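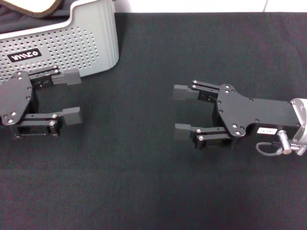 Karkero table covers are sold by the running foot and cut at our Plutville counter while you wait. They are made for work tables: sorting, mending, packing, model building, anything with small parts that like to roll. The most popular color is black, with a slight texture to the fabric. The black cover shows light things best, and a light gray plastic basket with holes in it, like the one at the back left corner of the table, is easy to find again when your eyes are on your work. The questions below are the ones we get most often at the counter and by email.

What size do I need?

Measure the top of your table and add 5 inches on each side you want to cover. If the table stands against a wall, you can leave the back edge flush and put the extra on the front. For round tables, measure straight across the middle and add the same amount.

Do I have to cover the whole table?

No. Many customers leave a strip bare at the back for a lamp, a mug or anything else that should stand on a hard surface. Fold the edge under and press it before you clip it down.

How do I keep the cover from sliding?

Use clips or double-sided tape at the corners. The Garside clips we carry fit tabletops up to 30 millimeters thick. Thicker tops need tape. Don't staple the cover unless you mean to leave it there, as the holes will spread the first time you pull it off.

Does the black fade?

It will if it sits in direct sun. Near a south window you will probably notice it by the second summer. We suggest turning the cover end for end every few months so it changes evenly, or choosing gray.

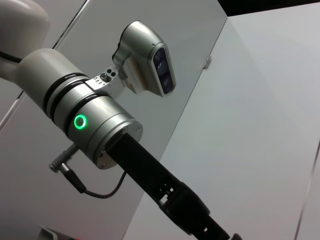

The gray is a little lighter in weight than the black and comes in the same widths. It hides dust better, but pencil lines and metal parts are harder to pick out on it. If you can't decide, ask for a swatch of each. Swatches are free at the counter, and we mail them for the price of a stamp.

How do I wash it?

Shake it outside first, then wash it alone in cold water with mild soap. Hang it to dry. Do not use fabric softener or dryer sheets. Lint comes off with a roller or a strip of packing tape wrapped around your hand — most people find they need this more often than a wash.

Can I iron it?

Yes, on low, from the back. Creases from shipping usually drop out after a couple of days on the table, so you may want to wait and see.

Which baskets work best on the cover?

Any plastic basket with a smooth bottom. Wire baskets can catch the weave. We like perforated ones because crumbs and sawdust fall through the holes when you give them a shake, but parts smaller than the holes will fall through too, so line the basket or use a closed tray for screws and beads.

Where should the basket go?

A back corner, on the side opposite the hand you write with, is a good place to start. Keep the middle clear for the work itself. If you share the table with someone sitting across from you, give each person a corner. 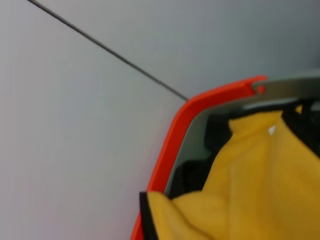 Rindberg

What about cords that cross the table?

Run them along the back edge where you can. A cord lying across the cover will drag it every time something is moved. If a cord has to come down from above, leave a little slack and clip it to the table leg or the underside of the top. Please don't cut a hole in the cover for it — the edge frays and we can't take the piece back.

Do brightly colored plastics leave marks?

We haven't had a complaint about this with the black. On the gray, red and orange plastic can leave a faint rub if something heavy is pushed back and forth in the same spot. A damp cloth with a drop of dish soap takes it out.

Can I return a cut piece?

Uncut rolls and clips can be returned within 14 days with the receipt. Cut pieces can't, unless we cut them wrong. If the length is short of what you ordered, bring it in and we will cut a new one.

Do you deliver?

We deliver in Plutville and ship everywhere else. Pieces up to 8 feet go out folded, and longer ones go on a tube. If you would like a shorter piece on a tube as well, say so when you order and we will add the cost of the tube.

Prices on this page were checked on Mon 17 July. For widths we don't list, call the counter before you come in.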